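How to Cook Root Vegetables Without Following the Chart

Updated 09/06/2026

Every package of carrots, every free recipe card and most of the cookbooks on my shelf have a chart in them. Carrots, so many minutes. Sweet potatoes, so many minutes. I don't trust any of them, and after years of pulling chalky sweet potato out of the pot at the exact minute I was told it would be done, I don't think you should either.

The charts disagree with each other, for a start. I have two that are 15 minutes apart on the same vegetable. Neither says how big the pieces are, whether the water starts cold, or how hard it should be bubbling. A number with none of that attached is a guess somebody typed up neatly.

What follows is how I do it. It takes a little more attention than a timer does.

What you need

A pot with a lid, big enough that the pieces aren't stacked to the rim
Salt
A thin knife or a metal skewer (a fork is too blunt and will split soft pieces)
A colander
Root vegetables, any kind, up to 2 pounds

You do not need a steamer insert, a special peeler or a probe thermometer. My neighbor Ottavio Rinaldi bought a Hirose thermometer for testing potatoes and it does work, but so does the skewer.

Step 1: Sort before you cut

Put the thick ones with the thick ones. Most bags of carrots are sold by weight, so you get a couple of monsters and a lot of skinny ones, and they will never finish together whole. If you have only one or two big ones, split them lengthwise and they'll behave like the rest.

Sweet potatoes are worse, fat in the middle and pointed at both ends. I cut off the tapered ends and put them in later. Some people tell you to roast those separately as a cook's treat. I've tried it and they burn.

Step 2: Peel, or don't

There's a claim that all the vitamins are in the skin. I've never seen it made by anyone who also said how much of a carrot is skin. Scrub them well and leave the peel on if you like the taste. Old carrots have bitter peel, so take it off. Beets get peeled after cooking, when the skin slides away under your thumb.

Step 3: Start in cold water

Cover the vegetables with cold water by an inch, add a teaspoon of salt for each quart, and then turn on the heat. Dropping dense roots into boiling water cooks the outside to mush while the middle is still thinking about it. I was doubtful about this one too, so I ran two pots side by side last November with pieces from the same sweet potato. The hot-start pieces had a soft ring and a hard core. The cold-start ones were even all the way through.

Thin carrot coins are the exception. They're small enough that it makes no difference, and boiling water saves you a few minutes. 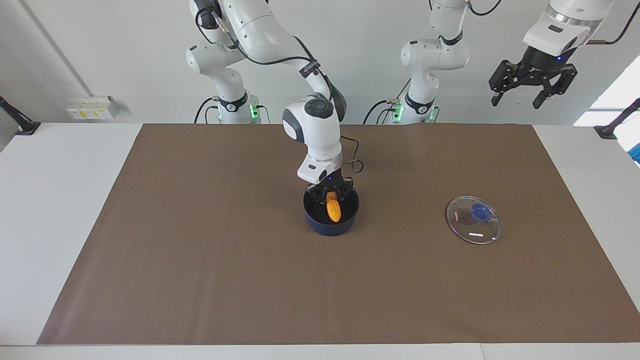
Once it comes to a boil, turn it down until the surface only trembles. A hard boil knocks the pieces against each other and rubs the corners off, and you end up with cloudy water and round lumps. Leave the lid half on.

Step 4: Test early, then test the right piece

Begin testing well before you think they could be ready. Push the skewer into the thickest piece, at its thickest point, and pay attention to what happens in the last half inch. If it slides and then catches, the core isn't done. If it slides all the way, pull that piece out and cut it in half to check. You lose nothing by doing this, and you can eat the evidence.

For mash, go further, until the piece slides off the skewer by its own weight. For salad, stop while there's still a slight drag.

Tomomi Kubo, who taught the evening class where I learned to make soup, tests by pressing a piece against the side of the pot with a spoon. I find that less reliable, but her soup is better than mine, so take your pick.

Step 5: Drain and dry

Tip everything into the colander, then put it back in the empty hot pot with the heat off for two minutes. Shake it once. Most watery mash comes from skipping this. Cream won't fix it and neither will butter, although I've put plenty of both in trying.

Do not rinse with cold water unless you're making a salad. It washes off the salt and makes the outside slick.

Things I've been told that I don't believe

A pinch of sugar in the water makes carrots sweeter. I did a blind tasting with Yae Iwasaki and Sota Takeda, and neither of them could pick the sugared batch. If your carrots are dull, they were dull when you bought them.

Baking soda keeps the color bright. Maybe for green beans. With carrots it gave me a soapy taste and a texture like wet cardboard.

Microwaving is just as good – fine for one sweet potato, if you prick it first and turn it halfway. With a full bowl I get hot spots and raw spots, and by the time I've stirred it four times the pot would have been done.

Keeping them

Cooked roots last three or four days in the fridge in a covered container. Carrots freeze all right once cooked, and plain sweet potato mash freezes well. Freeze it flat in a bag so it thaws in less than an hour. Beets will stain whatever you put them in, so use glass.

To reheat, use a covered pan with a spoonful of water over low heat. For pieces you want browned, dry them, oil them lightly and put them in a 400-degree oven on a tray that's already hot. Turn them when they let go of the metal without a fight. If they stick, they need longer.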